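Six Weeks With a Robot Hand on My Own Hand

Teaching by doing, with the Sterkier capture kit

By the features desk, Bronmont Monthly

I've peeled, sliced, mashed and fried a lot of potatoes in my life, and I had never once thought about how I pick one up. Then the Sterkier kit arrived, and for the next 6 weeks I thought about almost nothing else.

The idea is simple enough to explain over dinner (I've done it, more than once, to people who only asked how work was going). You put on a glove with a jointed frame over the fingers. You do some ordinary job with your hand. The kit writes down how your fingers moved, a camera keeps track of where your hand was, and at the end you've got a recording you can use to train a robot. There's also a hand-held gripper with its own camera for the jobs where fingers are more than you need.

Sterkier sells the whole bundle for $3000, or you can rent it for $200 a week, and that second number is what got me interested. At that price a small shop or a school club could have a go!

We set up at the Ebrahimi studio, a nice brick place with big windows and more houseplants than my whole street. Then we cleared a white table, put out a fabric bin and got going after dark, when the place was quiet. 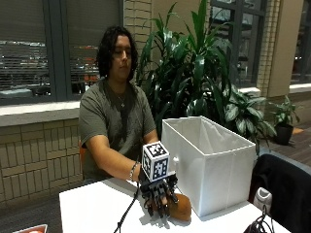 Getting it on and getting going

The glove is the star, so let me start there. It's a black frame that sits over your fingers, and on top there's a white cube with those blocky black-and-white patterns on its sides. The cube is how the camera finds your hand. It looks goofy and I loved it. I also knocked it against a cupboard door, a lamp and my own forehead, so give yourself some elbow room.

Putting it on took me 25 minutes the first time, most of it spent on the finger straps. By the second week I could do it while the coffee was brewing. The straps only really have two settings, too loose and a bit too tight, and I'd pay extra for softer ones. My little finger never got a good fit at all. If you have small hands, ask for the small frame up front, because mine shipped with the medium and the swap ate four days.

Once it's on, though, it's fun. There's a short warm-up where you make a fist, spread your fingers and touch each one to your thumb, and then you're recording. I started with potatoes because they're cheap and they don't mind being dropped. They're also sneaky little things, no two the same shape, and your fingers make a dozen tiny choices on the way around one. On the playback screen you can watch all of that happen, slowed way down. I stayed up far too late doing this.

The software is called Kovier and it's better than I feared. You name a job, hit the space bar, do the job, hit the space bar again. Bad takes go in the trash with one key. What it doesn't do well is search. After a few evenings I had a long list of clips called things like "potato new" and "potato new again," and finding the good ones meant opening them one by one. Please, Sterkier, let me add tags!

Now, the cables. This is a wired kit, and you feel it. The glove has a lead coming off the underside, the rest of the gear has leads of its own, and they find each other the second you look away. I bought a pack of fabric ties in week two and wished I'd done it on day one. A wireless version would jump straight to the top of my wish list.

The gripper camera has a super wide lens that takes in a whole lot of the room at once. Everything comes out curved, like looking into the back of a spoon, and your own fingers and shadow tend to wander into the shot. Think about your lamps before you start. One bright light behind you will paint you all over a white table.
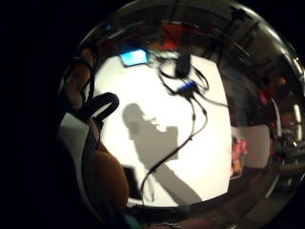
Shadow, cables and strapped fingers in the gripper camera's wide view.

So would I buy one? For myself, no, I'd rent. A week or two is plenty to find out if you like the work, and the rental comes with the same phone support (I called twice, and got a patient human both times). If you're already building robots and need lots of clips of real hands doing real jobs, the full price starts to look fair, and you'll get past the strap business quickly.

My kit goes back in May. I've got one more bag of potatoes to get through before then, and a lumpy sweet potato I've been saving for the last night.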